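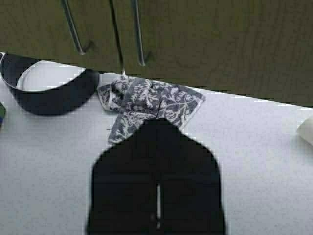

Clearing and Wiping the Tabletop

Residents of Ditmont House are asked to leave the shared table ready for the next household. The procedure takes 12 minutes.

1. Move bowls to one side of the table. Stack them only after they have been rinsed.

2. Shake out any patterned cloths over the sink. A cloth left bunched on the table should be opened flat and folded in four.

3. Wipe the white surface from the far edge toward you, using a damp sponge and mild soap. Do not use scouring powder.

4. Check boards and other flat items for crumbs on both sides before returning them to the shelf. 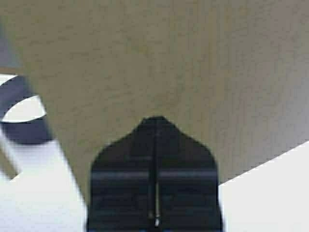
Flat beige surface, with a dark navy-blue item at left.

5. Place used cloths in the laundry bin by Wednesday. Replacements may be requested from Ya-wen Kong in Room 49.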